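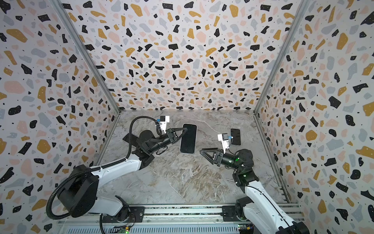

About the Onelthorpe Space Library

The Onelthorpe Space Library is a reading room, archive and lecture program devoted to spaceflight, both the kind that has happened and the kind that has only been written about. We are a nonprofit. We occupy the second floor of the old Yeo Building, two blocks up from the river, and we are open to anyone who walks in.

How we started

The library began as a private collection of science fiction magazines and technical reports that had outgrown a house. The owner offered it to the town on the condition that the fiction and the engineering stay on the same shelves. The town had no space, but the Yeo Building did, and a small group of readers signed the lease. For the first 15 months we had no heat in the back room and opened only in the afternoon.

The shelving rule is still in our bylaws. A novel about a Mars colony sits next to a report on closed-loop water systems, and a book of paintings of ringed planets sits next to a guide to telescope mirrors. Visitors who come in for one tend to leave with the other, or at least ask why it was there.

What we hold

The main collection is fiction, history and general science, and most of it can be borrowed. The reference collection stays in the building. It includes mission press kits, launch programs, club newsletters, convention booklets and a long run of hobby rocketry catalogs. We also keep nearly 1000 letters written by fans, amateur astronomers and model builders to one another, donated by their families over the years. The letters have been sorted by writer and can be read by appointment. We do not lend them or mail copies, but we will answer a specific question if we can.

We do not buy meteorites, patches or flown hardware, and we can't appraise them.

The Ister Lectures

Each March we host the Ister Lectures, a series of evening talks in the main room. Speakers have included flight software engineers, novelists, a costume designer, a soil chemist and a maker of planetarium shows. We ask every speaker to spend part of the evening in conversation with someone from a different line of work. The talks run an hour, with questions after, and the room seats 23 at the long tables and more along the walls. Recordings are kept in the library and can be heard on the desk computers. Some speakers have asked us not to put theirs online, so we have left all of them off.

The series takes its name from a lighthouse in a serial that ran in one of the magazines in the original collection. The last installment is missing from our set — if you have it, please write to us.

The Steten Fellowship

The Steten Fellowship gives two writers or artists a desk, a key and a modest stipend for a season. Fellows work on whatever they proposed and give one public reading or showing before they leave. Past projects have included a radio play set on a cargo ship, a comic about ground controllers, a set of star maps for a made-up sky and a history of a rocketry club that never got a rocket off the ground.

You do not need a degree or a published book to apply. We read the work sample first and the résumé last. Applications for the coming season close on 29th January, and late ones are held over to the next round.

School visits

We take school groups in the morning, before the reading room opens. A visit lasts 2 hours and is free for public schools in the county. Students usually spend half of it with the reference collection and half on a writing or design exercise, such as planning a week of meals for a crew or drafting the rules for a town under a dome. Teachers can ask for a particular subject. We need a few weeks' notice to pull material.

How we are funded

Members pay for the rent and the lights. Grants pay for the fellowship, and the lecture series covers its own costs through tickets and a shared arrangement with the bookstore downstairs. We take no money from companies whose products would be mentioned in a talk. Our annual accounts are kept in a binder at the front desk and anyone can read them.

Visiting

The reading room is up one flight of stairs, or by elevator from the side entrance on the alley. The elevator needs a code, so ring the bell and we will come down. Bags can stay with you in the main room but go in a locker if you are using the reference collection. Pencils only at the reference tables, please. Coffee is fine everywhere else.

Donations of books are welcome, but call before bringing more than a box. We have duplicates of most of the common paperbacks and sell the extras from a cart by the door.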